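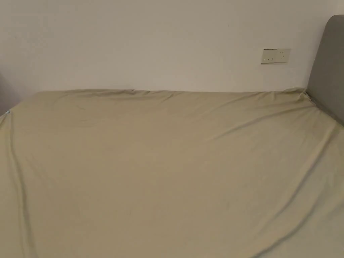
3. Lodging and the consular district

Last updated: 30 May 2022

The honorary consulate at Skirkness opened in a rented house on the harbor road and served the fishing towns between the port and Benavides. Its registers list 171 visits in the first year. Most callers were seamen or their relatives who needed papers witnessed, and many had come a long way to do it. The office kept short hours, so a visitor who missed the afternoon session had to stay the night.

Haddad treats the consulate mainly as a trade office. The registers support this only in part. Of the 171 visits, 105 concerned passports, births or the estates of men lost at sea, and very few mention cargo. Kamata's reading of the Lakilar parish letters points the same way – families wrote to the consul about pensions and missing wages, and they expected an answer.

Figure 1. A bed with a plain beige fitted sheet, against an off-white wall.

Overnight stays left few records. The port council paid a boarding house on Merkitz Street to keep 3 rooms for consular visitors, and the arrangement was renewed every February. The landlady's account book gives names and dates but seldom a reason for the journey. We matched 100 of her entries to the registers by surname and home town. The remaining entries may belong to travelers who stayed with the party that came on business, or to people who were turned away before they were written down.

The council ended the payments when the consul's post fell vacant. Letters from Lakilar went on arriving for some months and were passed to the harbor master, who answered a few of them himself. His replies are brief and mostly send the writer to the capital. Two survive with the family papers in Benavides – both concern unpaid wages, and neither says whether the money was found. The question of who carried out the consul's duties in this period is taken up in Section 4.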